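# Sustar – mein kleiner Plattenspieler-Vorverstärker für alle, die wieder Vinyl hören

Ich fange mal mit einem Geständnis an: Eigentlich wollte ich nie etwas verkaufen. Ich wollte nur meine alten Livemitschnitte auf Platte wieder so hören, wie ich sie im Kopf hatte, und der Eingang an meinem Verstärker hat gebrummt wie ein Kühlschrank. Also habe ich angefangen zu löten. Der erste Aufbau saß in einer Keksdose (kein Witz, die Dose gibt es noch), der zweite in einem Gehäuse vom Flohmarkt, und irgendwann fragte der Gitarrist aus meiner damaligen Band, ob ich ihm auch so ein Ding bauen könnte. Daraus ist dann Fondasus geworden, meine Werkstatt, und der Sustar ist das Gerät, mit dem alles angefangen hat und das ich bis heute am liebsten baue.

## Was er macht

Der Sustar ist ein Phono-Vorverstärker. Er sitzt zwischen Plattenspieler und Anlage, hebt das winzige Signal vom Tonabnehmer auf normalen Line-Pegel an und kümmert sich um die RIAA-Entzerrung. Mehr macht er nicht! Kein Bluetooth, keine App, kein USB. Ich werde alle paar Wochen gefragt, ob ich nicht wenigstens einen USB-Ausgang einbauen könnte, und ich sage jedes Mal freundlich ab. Wer seine Platten digitalisieren will, hängt hinten ein gutes Interface dran und hat mehr davon.

Was mir beim Klang wichtig ist, kann ich am besten an Platten erklären. Ich stimme jedes neue Muster mit drei, vier Scheiben ab, die ich in- und auswendig kenne: eine Glam-Pressung aus den frühen Siebzigern mit ziemlich viel Gedränge in den Mitten, eine Soloaufnahme für Klavier, bei der man das Pedal hört, und eine ganz furchtbar klingende Punk-Single, die einfach furchtbar bleiben soll. Wenn die Single plötzlich hübsch klingt, stimmt etwas nicht. Der Sustar soll nichts schönfärben. Er darf ruhig ein bisschen Druck haben, aber wenn der Bass im Original dünn ist, dann ist er eben dünn.

## Die technischen Sachen

- Eingang für MM- und MC-Systeme, umschaltbar auf der Rückseite
- Cinch-Buchsen für Ein- und Ausgang, verschraubt, mit ordentlich Abstand (dicke Stecker passen!)
- Erdungsklemme mit Rändelmutter, ohne Werkzeug zu bedienen
- Subsonic-Filter, abschaltbar
- 11 Abstufungen für die Eingangskapazität, einstellbar über Schiebeschalter im Boden
- externes Netzteil, liegt bei
- Garantie: 2 Jahre auf alles, auch auf die Schalter

Die Abstufungen für die Kapazität sind meine kleine Macke. Die meisten Leute stellen das einmal ein und vergessen es, und das ist völlig in Ordnung. Ab Werk steht der Schalter auf einem mittleren Wert, der mit den üblichen MM-Systemen gut zurechtkommt. Wer gern herumprobiert, kann damit aber einen Nachmittag verbringen – ich habe das schon viel zu oft getan.

## Sustar oder Kutent?

Den Kutent baue ich auch, und er sieht von vorn fast gleich aus, deshalb kommt da immer mal wieder etwas durcheinander. Kurz gesagt: Der Kutent ist der Kopfhörerverstärker. Er hat einen Line-Eingang und eine große Klinkenbuchse, aber keine Phonostufe. Wer abends Platten über Kopfhörer hören will, ohne die ganze Anlage einzuschalten, nimmt beide und stellt sie übereinander. Die Füße vom oberen Gerät passen auf die Schrauben vom unteren, das war eine ziemliche Fummelei beim Zeichnen, und ich bin immer noch ein bisschen stolz darauf.

Das passende Kabel zwischen den beiden heißt bei mir Shetty. Es ist kurz, weich und teurer, als ein so kurzes Kabel vielleicht sein sollte, weil ich die Stecker selbst anlöte. Ein normales Cinchkabel aus der Schublade geht auch. Wirklich.

## Aufstellen und anschließen

Der Sustar mag es nicht, direkt neben einem Trafo zu stehen. Wenn es bei dir brummt, probier zuerst, ihn einen halben Regalboden weiter weg vom Verstärker zu rücken, und schau dann nach der Erdung. In fast allen Mails, die ich zum Thema Brummen bekomme, ist es das Erdungskabel, das irgendwo hinter dem Rack baumelt. Beim Anschließen bitte die Anlage ausschalten oder den Lautstärkeregler ganz zudrehen, sonst gibt es beim Einstecken einen Schlag auf die Boxen.

Nach dem Einschalten bleibt der Ausgang 8 Sekunden stumm. Das ist Absicht, die Schaltung wartet, bis sich alles beruhigt hat, und dann klackt das Relais. Ich mag dieses Klacken ja sehr, es ist für mich inzwischen der Anfang vom Plattenabend. 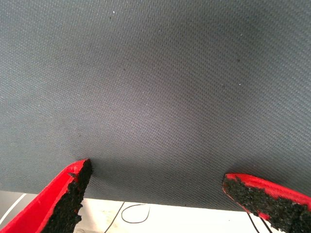

**Kann ich den Sustar an einem Verstärker betreiben, der schon einen Phonoeingang hat?**
Nimm dafür einen der Line-Eingänge, also zum Beispiel AUX, CD oder Tape. Der Phonoeingang bleibt frei, sonst wird das Signal doppelt entzerrt und übersteuert.

**Wie stelle ich von MM auf MC um?**
Mit dem Kippschalter auf der Rückseite, und zwar bei ausgeschaltetem Gerät.

**Baust du auch Sonderwünsche?**
Andere Knöpfe gern, eine andere Gehäusefarbe manchmal, eine andere Schaltung leider nicht mehr. Das habe ich früher gemacht und dann bei Reparaturen nicht mehr gewusst, was ich wem eingebaut habe.

## Bestellen

Ich baue in kleinen Serien, und wenn eine weg ist, ist sie weg, bis ich die nächste fertig habe. Die kommende Serie ist für Januar geplant. Wenn du eine Mail schreibst, setze ich dich auf die Liste und melde mich, sobald die Geräte gemessen und einmal durchgehört sind (ja, jedes einzelne – meine Nachbarn kennen die Punk-Single inzwischen auch). Schreib am besten gleich dazu, welchen Tonabnehmer du hast, dann stelle ich die Kapazität vor dem Versand passend ein. Bezahlt wird erst, wenn dein Gerät fertig ist.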